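Working Rules for a Two-Arm Bench: What We Wrote, What We Kept, What We Broke

Student project report, Afolabi Program in Applied Automation
Submitted 1 January 2023

Summary

Our project set out to write a code of practice for students sharing a bench with two robot arms. The first version had 20 rules and was followed by no one, including its authors. The final version has six. This report covers how we lost the other fourteen, what we think a rule needs in order to survive contact with students, and which parts of the final set we still don't trust.

1. Background

The Darkadham lab has a two-arm bench that is used for handling tasks: picking things up, handing them from one arm to the other, opening and closing pouches and rolls. Before our project the bench had a safety sheet. It was taped inside a cupboard door. It told the reader to "exercise appropriate caution at all times," and it also gave a phone extension that now belongs to the catering office.

We were asked to replace the sheet with something that a new student could read before a first session and a tired student could remember at the end of one. The supervisor suggested that it would take a week. We started in July and finished the last revision in December.

2. What we looked at first

We began by reading. The published standards for industrial robots and for robots that work near people are careful documents, and we learned a good deal from them, mainly about risk assessment: list the hazards, decide how bad and how likely each one is, remove what you can, guard what you can't remove, and only then start telling people to be careful. The old sheet had begun with the last step and stopped there.

They are also written for people with a plant, a budget and a safety officer. We had a bench and a roll of tape. We used the order of thinking and did not claim to comply with anything. The cover of our rules says so in plain words, after one of us described the first draft in a presentation as "basically certified" and was asked by whom.

We then went through the session notebook for the previous year. It is not a good notebook. Whole sessions are recorded as "fine" or "gripper weird." Even so, the same few troubles came up over and over:

- someone reached in to straighten an object while the arms were still enabled
- the two arms were given targets that made them want the same bit of air
- a cable caught on something during a long move
- the bench was handed over in a state the next group didn't know about
- an old program was run with new objects on the table

We found no injuries in the notebook. We did find one entry reading "ow (minor)," with no further detail, and we counted it as a near miss out of respect.

3. The first version

Version 1 had 20 rules over four pages. It covered footwear, hair, sleeves, lanyards, food, drink, the proper coiling of cables, the proper labeling of coiled cables, and a color system for stickers. It had a rule about reading the rules. There was a sign-off form that had to be completed before each session and countersigned after it.

We trialed it for 15 sessions. The forms came back beautifully filled in, several of them in advance. One group had signed off the whole week in the same pen, including a session on a day when the building was closed.

Our own conduct was no better. During a demonstration for first-year students, the person explaining rule 11 (hands out of the work area when the arms are enabled) used a hand in the work area to show where the work area was.

We interviewed the users afterward. Most could name three rules. The three were usually different ones, and a popular answer was a rule about closed shoes that we had dropped from the draft before printing.

4. What we changed

We went back to the list of troubles and struck out every rule that didn't address one of them or a hazard from our own risk assessment. Food and drink went back to the general lab rules, where they were already covered. The sticker system went in the bin with the stickers.

What was left was rewritten to a simple test: could a second person, standing at the bench and not saying anything, tell whether the rule was being followed? "Be aware of the robot's reach" fails the test. "Stay behind the tape while the arms are enabled" passes, provided there is tape.

The six rules, as posted:

Rule 1. Two people per session. One runs the program. The other watches the arms, holds the stop, and does nothing else. Watching a laptop doesn't count as watching the arms.

Rule 2. Disable before you reach. If an object needs moving by hand, both arms are disabled first. This includes objects that need moving only a little.

Rule 3. One arm leads. Every two-arm program names a lead arm. The other arm does not enter the shared middle of the table until the lead arm has reached its position or left.

Rule 4. First run slow. Any new program, new object or new table layout gets a full run at reduced speed. We set the limit at 200 mm per second for the gripper, and slower if the watcher asks. The watcher does not have to give a reason.

Rule 5. Check the cable path by eye. Before the first run, follow each cable from base to gripper and ask what it could catch on at the far end of the move.

Rule 6. Leave a note the next group can use. Say what is loaded, what has been changed, and what misbehaved. "Fine" is not a note.

5. Using the rules

The second trial used a set of ordinary tasks so that we could see the rules working on something dull. Handing over a block was too easy; the arms did it all day and the watchers went glassy. Soft things were better. Fabric doesn't stay where it was put, so the temptation to reach in and fix it is strong, and Rule 2 gets tested every few minutes. A tool roll with small screwdrivers in its pockets became our standard nuisance. It sags and it shifts, and both grippers end up near the same place, so Rule 3 has to earn its keep too.
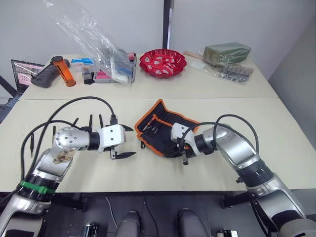 Rule 3 caused the most argument. Several users felt it made the arms look slow and overly polite, like two people at a doorway. We agree that it does. We also noted that the programs written under it were easier for a watcher to follow, and a watcher who can predict the next move is more likely to notice the wrong one. For tasks where both arms have to be in the middle together, such as holding a flap while something is pulled out from under it, the rule allows the second arm to enter once the lead arm is still. We left "still" undefined for two weeks and regretted it. It now means that the commanded motion has finished.

Rule 5 was the cheapest and the best liked. It takes less than a minute and it makes people look at the hardware. A cable with plenty of slack for a short move can be a loop looking for trouble on a long one, and the reverse is worse.

Rule 1 was the hardest to keep. Students do not like being the watcher. It is boring, and it is supposed to be. We tried swapping roles halfway through each session, and complaints dropped, although we suspect that some of them simply moved to the other half.

6. Storage and surroundings

Our risk assessment included the back table, where things collect. We had drafted a rule banning anything from it that wasn't needed for the current session and gave up after seeing how many things turned out to be "needed." The rule now is a note under Rule 4: if an object can be reached by either arm, it is part of the layout, and a changed layout means another slow run. The same note covers the floor as far as trailing cables go, on the grounds that a person who trips near the bench is likely to grab whatever is closest.

7. Outside comment

We sent the rules to a group at Nenora who run a similar bench. They adopted Rules 2 and 6, rewrote Rule 3 until it was longer than our first version, and asked what had happened to the stickers. A reader at Ernomer pointed out that nothing in the set says who may change it. This was fair. Any user may now propose a change, but it has to name the trouble it is meant to prevent.

8. Limitations

The second trial was small, and the people being observed knew who was observing them. We also wrote the rules we were testing, which is not a position of great independence. We can't say that the bench is safer. We can say that users could recite all six rules, and that the notes left under Rule 6 are now long enough to be disagreed with.

The rules say nothing about working alone late in the evening except that it is forbidden, under Rule 1. The booking system still allows it. We have asked for this to be changed and the request is open.

9. Recommendations

Keep the set at six. If a seventh is needed, see whether one of the others can go.

Post the rules where the watcher stands, at eye level, in large type.

Review them at the start of each year against the session notebook.

Remove the old sheet from the cupboard door. We have done this twice.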